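Folding notes, Saturday, Haugen room

Started on the red pieces at 2. The basketball jersey is the awkward one. It has white trim, big black numbers across the middle, and not much shape once it's off a hanger. Pulling it out sideways gives a long band with a twist in it, and the numbers go out of line with the folds.

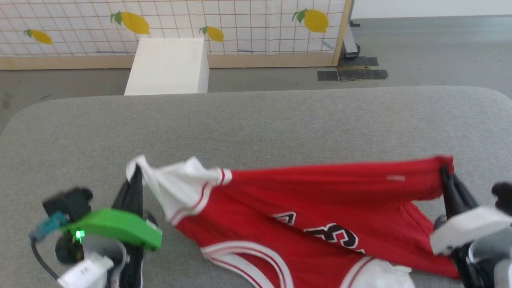

Order of work for red pieces

Lay the jersey front down, shoulders level, then bring the sides in. Straps last. The gray felt-like top grips the mesh pieces from the Clistley bag more than I'd like, so lift and set down, don't drag.

For plain red cloth, find a hemmed corner first and work out from it. The seam is a good second guide. Lemon panel stays up behind the table, Flor wants it there through September.
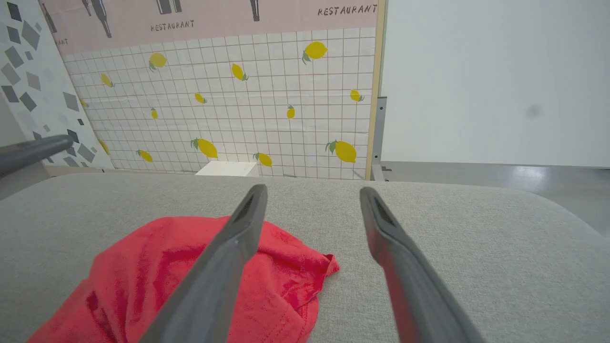
Flor Chávez

I read the above and agree on the corner. My sheet says 30 seconds a piece for the Wiltow list, too short for anything that starts in a heap. I'd put the jersey at the end of the list and keep the striped white cloth separate from the red, as the two get
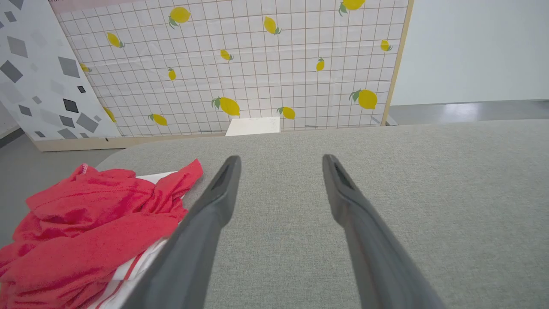 picked up together when they're bunched. Item 223 is still missing from the list. Kiyoshi has the old Skakham sheet and will check it Monday.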